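## Teaching a two-arm setup to fold thin sheets by hand: post your tricks

**tealeaf_ops** wrote:

OK, I have to share this because I've been grinning at my desk all evening! I finally got the leader arms for my Koster pair tuned well enough to show it a fold by remote control. I've wanted to try thin, bendy material ever since I got bored with blocks. Blocks are easy. A sheet has opinions.

Right now I'm at 75 demos of the same task: pick up the sheet, bring the two layers together, lay it down, crease it. I drive both arms, one leader in each hand, feet on a pedal for start and stop. My hands are sore and I love it.

The part I most want advice on is the hold in the air. When the sheet is up, the top edge goes wavy and I can't tell from the wrist view how firmly I'm pinching. 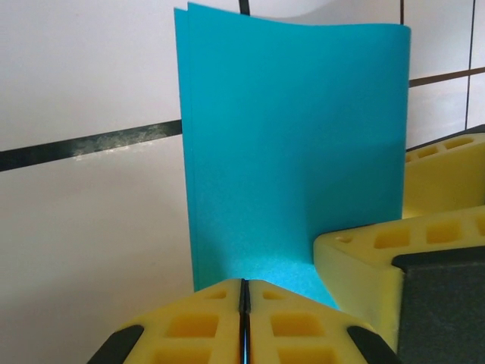

### Replies

**mudflat_marge** wrote:

Oh nice, yellow fingers with the pockets! I have a similar shape on my Turance and they're lovely for this, the give in them forgives a lot of bad driving.

For the hold: stop looking at the fingers and watch the top edge. If the curl changes when you move the second arm in, you're pulling. Back off, let it settle, go again. And slow down more than feels natural. My first batch was all me rushing, and the policy learned to rush too (beautifully, I might add, it copied my every twitch).

**Chih-ming Fu** wrote:

I'd disagree with slowing down. I did a long run of slow demos on cloth, 2000 of them by September, and the trained arm spent most of its time hovering. It had learned my hesitation. I went back to a normal pace, threw out every demo with a long pause, and it was so much livelier.

What helped me more was moving the arm by hand for the first few tries. Put it in free-drive, hold the wrist, do the fold, feel where the material pushes back. Then go to the leader arms. You drive much better once you've felt it.

**mudflat_marge** wrote:

> It had learned my hesitation

Fair, but slow and hesitating aren't the same thing! Slow and steady was fine for me. It's the stop-and-think moments that hurt.

**Chih-ming Fu** wrote:

OK, I'll give you that one. I still wouldn't train on slow only.

**tealeaf_ops** wrote:

Both of these are great, thank you! Tried the free-drive thing tonight and wow, I'd been coming in way too steep for the crease. Also cut every demo with a pause over 3 seconds, and that got rid of more than I'd like to admit.

The step I'm working on now is going in with the fingers open and the sheet between them. I like this view for it, I can see the material right through the gap and the fold off to the right.

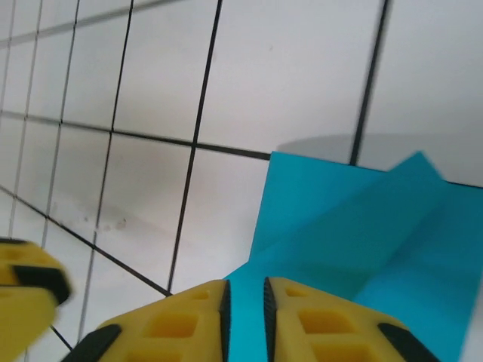 *Wrist view, fingers open over the folded sheet.*

**gantrygoat** wrote:

Love that angle. Do you show the wrist view to yourself while driving, or just record it? I drive from the wrist views only, so I never use anything the policy won't have. It was miserable for a day and then it clicked.

**tealeaf_ops** wrote:

Just recording so far, I stand behind the arms and look straight at the wall. Hmm. That might be cheating, huh?

**gantrygoat** wrote:

A little! I'd try ten or so from the screen and see how bad it feels.

**mudflat_marge** wrote:

I look right at the work and mine learns fine, for the record. The Kinyua folks' driving notes say to pick one and stick with it, and I'm with them on that.

**Chih-ming Fu** wrote:

With gantrygoat here. If you can't do it from the wrist view, don't expect the arm to. Also vary where the sheet starts! Shift it, turn it, flip it over. If it's in the same place every time, you'll get an arm that folds air the first time you bump the sheet.

**tealeaf_ops** wrote:

Guilty, mine starts in the same spot every time. OK, new plan: screen only, sheet moved between runs, normal pace. I'll start over and post the results when I get to 82, so I can say I beat my first set. Does anyone have a pedal they like better than the Veltex one? Mine sticks.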